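Chapter 5
Collecting Demonstrations by Hand

A policy trained by imitation can only reproduce what its examples contain. If every example begins with the object in the same place, the policy will have learned nothing about the other places. Most of the failures traced in Chapter 4 to the model were, on closer inspection, failures of the data: too few starting positions, uneven grasps, or recordings in which the pose of the hand was lost partway through.

This chapter deals with demonstrations recorded from a human hand, without a robot in the loop. The operator wears an instrumented glove and performs the task directly. The method is quick, and the motions are natural. It has two costs. The human hand can do things that the target gripper can't, and the position of the hand in the room must be recovered by some other means than joint encoders.

5.1 The running task

Throughout the chapter we use one task, named Storlow in the course files. Soft objects and a small ball are to be moved from a tabletop into an open fabric bin. The task is simple to state, and a single attempt is short enough to be repeated many times in a sitting. The objects were chosen to differ in size, shape, and stiffness. The complete Storlow set contains 900 demonstrations, collected by Trí Phùng and Tươi Mạch over one April.

Two kinds of view appear in the chapter. A fixed camera observes the operator, the table, and the bin. A second, wide-angle camera travels with the hand tool and sees the workspace from close range, with strong curvature toward the rim.

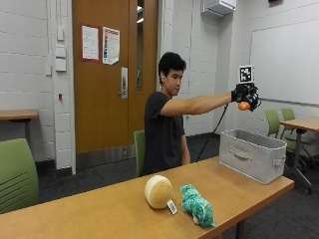
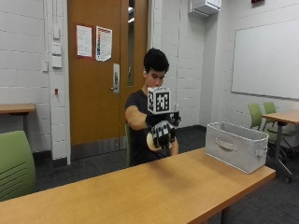
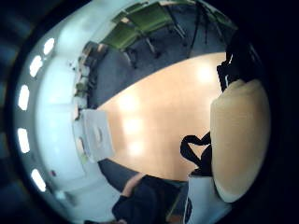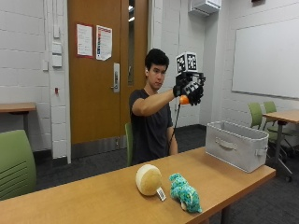

Figure 5.1. Work on the Storlow task. First, second, and fourth pictures: the fixed view, with the marker on the glove and the fabric bin on the table. Third picture: the wide-angle view.

5.2 What is recorded

Each demonstration is stored as a set of time-stamped streams. The glove supplies finger motion. The printed marker mounted on the back of the hand supplies the pose of the hand relative to the fixed camera. The streams don't share a clock, and they are aligned afterward by the procedure in Section 5.5.

Marker visibility deserves attention before anything else. A square marker gives a full pose from one image, but the estimate degrades as the marker turns away from the camera, and it disappears when the forearm or another object blocks the line of sight. A cube with a pattern on several faces tolerates more rotation – at some cost in bulk. In either case the operator should hold the hand still in clear view of the fixed camera for a moment before reaching, so that tracking starts from a good estimate.

The wide-angle view has the opposite strengths. It keeps the nearby table in sight through most motions, but parts of the tool and the hand take up a good share of the image. These regions should be masked before training. A mask drawn once for a given mount can be reused until the mount is moved.

5.3 Use of the free hand

A demonstration meant for a single gripper should be made with a single hand. Beginners often steady an object with the free hand without noticing. Such a recording may be perfectly good for a two-handed system, but for Storlow it is labeled and kept apart from the main set. It shouldn't be deleted, as it can be useful in testing a filter.

5.4 Varying the start

Before each demonstration the operator changes at least one of the following:

- which object is to be moved
- the position of that object on the table
- the direction in which the object is lying
- the position of the bin

The bin should be moved less often than the objects. In the Terka baseline, described in Chapter 7, the bin was moved after every third block of recordings, and this was enough to keep the policy from memorizing a fixed release point. Objects not in use may be left on the table. They act as distractors, and the policy must learn to ignore them.

Exercise 5.1 asks the reader to plan a schedule of starts for three objects and 2 bin positions.

Comments (3)

kamolrat_lab
In 5.2, is the mask applied before or after the fisheye correction? The Oltov scripts do it after, and my edges don't line up.

Tươi Mạch
Before. Draw it on the raw image and warp the two together. We'll add a line to the section.

dmr
The link to the schedule template for Exercise 5.1 gives me an error page. Same on Tuesday.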